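Danis Clekance Matte Sleeves, 53-Count Pack
Home / Card Supplies / Sleeves / Outer Sleeves / Standard Size
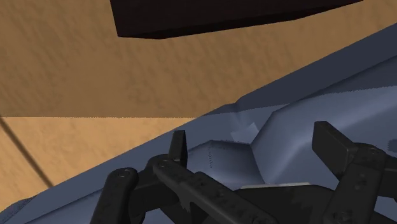
Clekance is the Danis outer sleeve for standard-size trading cards, sold in packs of 53 and intended mainly for limited formats with a 40-card minimum. The face is clear, the back is opaque, and both sides carry a fine matte texture. The texture is there to control reflection. Event halls and kitchen tables seldom have even light, and a single playing area can run from muted shade into a bright patch within a card's width, as the tan surface shown does where the shadow stops at a nearly straight line. A gloss sleeve placed in the bright part of such a surface returns a hard highlight over the text box. A matte sleeve spreads the same light over the whole face, at the cost of a small loss in contrast. Players who want maximum color depth for foils should look at the Clekance Clear, listed separately.

Pack contents

Each pack holds 53 outer sleeves in a resealable bag. A 40-card deck leaves 13 sleeves over, which covers tokens, a few sideboard cards in rotation and replacements for splits. Players who sleeve the entire draft pool will need a second pack. Sleeves within a pack come from one production run and one roll of back film. Sleeves from different packs may not match exactly (see Mixing packs).

Packs are available singly or in a sealed display of 20. A display is packed from one run wherever possible. Run codes are printed on the bottom flap of each bag and on the short side of the display.

Fit

Clekance takes standard-size cards, single-sleeved or with a close-fitting inner sleeve. It does not take the smaller Japanese size, oversized cards or any card in a rigid holder. The opening is cut straight across with no thumb notch. A notch makes insertion slightly easier but leaves a visible difference at the top edge when the deck is viewed from above, and we have left it out for that reason.

The inside width is set for the Brelance inner sleeve. Load the card into the Brelance sleeve opening-down, then load both into the Clekance with the opening at the top. Other perfect-fit inners generally work. Inners with a fold-over flap do not, as the flap bunches at the mouth and the card will sit proud of the edge.

Double-sleeved decks are noticeably taller than single-sleeved ones. Check the box before the event. The slim Brelance deck box is sized for a 40-card deck in single sleeves plus basic lands and will not close on the same deck in double sleeves.

Material and construction

Polypropylene, both faces. Acid-free, no PVC, no added plasticizer. The back is a two-layer film: an outer textured layer and an inner black layer that blocks show-through when the deck is held against a lamp. The color sits between the two layers, so normal shuffling wears against the texture first. Side seams are heat-welded and trimmed. The bottom is a fold, with no seam.

Corners are left square. Rounded corners were tested on an earlier version and dropped. They gave a slightly softer mash shuffle but the weld was shorter at the bottom edge, and splits started there.

Shuffle behavior

Out of the bag, Clekance sleeves tend to cling in groups of two or three. This is static and residual pressure from packing and will ease with use. To shorten the process, fan the pack before loading, load the cards, then riffle the edges a few times with the deck held loosely. Do not apply powder. It works into the texture, shows as pale streaks on dark backs and may be treated as marking by a judge.

Once broken in, the sleeves mash cleanly and square up with one tap on the table. They are quieter than the gloss version. The deck will slide if stacked high on a hard surface – a cloth or rubber-backed mat helps with this, particularly for formats where the library stays large all game.

Colors

Black
Slate
Deep Green
Oxblood
Mfinanga Sand

Mfinanga Sand is the lightest back in the range. It hides scuffs better than Black, but it shows ink and food marks sooner. It was first offered as a single run and is now a standard color. Slate is the color most often bought for cube use, as it tends to stay consistent from one run to the next.

Screen colors are approximate. Order a single pack first if you are matching to a mat or box you own.

Mixing packs

We do not recommend combining sleeves from different runs in one deck. The difference in back shade is usually small, but a small difference repeated over the same group of cards is exactly what a deck check looks for. If more than 53 sleeves are needed, buy the packs together and compare the run codes before opening. If the codes differ, shuffle all the empty sleeves together thoroughly before loading any cards, so that shade does not follow card type. For larger constructed decks this is worth doing even when the codes match.

The same applies to worn sleeves. Replacing three split sleeves in a well-used deck puts three clean backs among dull ones. Keep the spare 13 in the same deck box and rotate them in from the first event, moving basic lands between used and unused sleeves as you go. The spares will then have comparable wear when they are needed.

Tournament use

Solid-color backs with no border and no printed art. The texture runs the same way on every sleeve, so a sleeve loaded upside down can be found by touch. Load all cards in the same orientation. Whether a sleeve is allowed at a given event is decided by the head judge at that event, and no manufacturer can guarantee approval in advance. Carry a spare pack.

Double-faced cards may be played in Clekance without a substitute card, as the back is fully opaque. They must be removed to be turned over, and repeated removal is the most common cause of split seams reported to us. A substitute card in the deck with the double-faced card held apart in a clear sleeve is easier on both.

Care and storage

Store at room temperature, out of direct sun. Heat is the main risk. A deck left on a car dashboard in summer may come back with bowed sleeves, and the bow does not press out. Keep unopened packs flat.

Wipe with a dry microfiber cloth. For sticky residue, use a cloth barely dampened with water, with the card removed. Do not use alcohol or glass cleaner on the textured side.

Faults and returns

A few sleeves per display may show a crooked weld or a trapped fiber. The spare count in each pack allows for this. If a pack has more than 2 unusable sleeves, send us the run code and a picture of the faulty sleeves and we will replace the pack. Splits from play are not covered. Opened packs cannot be returned for color.

Specifications

Line: Danis Clekance Matte
Type: outer sleeve, standard size
Count: 53 per pack
Display: 20 packs
Material: polypropylene, acid-free, no PVC
Face: clear, matte
Back: opaque, matte, solid color
Opening: top, straight cut
Inner sleeve: Brelance or similar, without flap

Availability

All colors are in stock except Oxblood, which is due back in December. Orders placed on a Sunday are packed the next working day. Displays ship in their own carton and are not combined with loose packs unless requested in the order notes.

Related items

Clekance Clear, gloss face
Brelance inner sleeves
Brelance slim deck box
Danis token dividers, frosted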